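Last updated in August

Simulating my kitchen before the arms go on the base

benchrat_lou
Okay so the build at our shared shop is finally moving! Two arms on a white torso, black two-finger grippers, and I'm doing all the door practice in sim first because last time I let real code near real cabinets I paid for it. Teun Van Beek has the bench next to mine and he helped me get the cabinets in, one orange wood, one dark brown, facing each other with a narrow gap. The orange one has a small round white knob and that's my whole target for now.

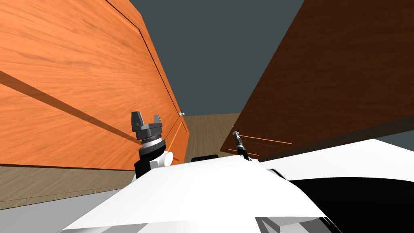 My problem is the approach. I've run 476 tries on the Fusach planner and 151 of them ended with a good hold. The rest slide off or push the door. Is it my friction numbers or am I coming in at a dumb angle?

gluegunner
Angle. It's always angle. Round knobs hate a gripper coming in low, you want to be level with it before you close.

torquewrench_dee
I'd check friction first, sorry gluegunner. The Dirnemon fingers come with a default that's way too slick. I fought that for most of a month on my dishwasher project.

gluegunner
If it was friction they'd all slide off. Lou said some push the door. You don't push a door with slick fingers, you push it with bad aim.

benchrat_lou
You might both be right, ugh. I bumped friction last night and the sliding got better, the pushing didn't. Also I've been looking through the wrist view (should've started there) and the grain on that orange wood is really busy. There's a dark groove running around inside the border of the panel, plus a long soft shadow, and I have a feeling my edge finder likes the shadow better than the groove.

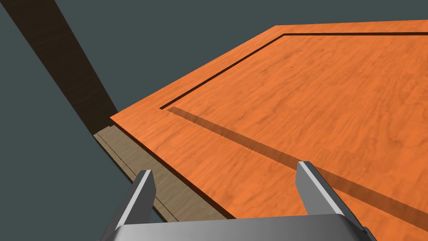 I tried the Leckie filter with the threshold at 540 and it got confused, then 572 and it calmed down a bit. Could just be luck though, I only gave it one evening.

torquewrench_dee
Turn shadows off and run it again. If the pushing stops you've got your answer.

oldlathe
Don't turn them off! Your real kitchen has shadows. Move the light around between runs and make it cope.

torquewrench_dee
For a test, oldlathe. You put them back after.

oldlathe
Fine, for a test. People forget to put them back is all.

benchrat_lou
Going to do Dee's test tonight and then level the wrist like gluegunner said. Will post the numbers from both, one change at a time, promise.

This site uses cookies to keep you logged in. Accept / Manage settings

Contact | © Lenport Makers Forum | Back to top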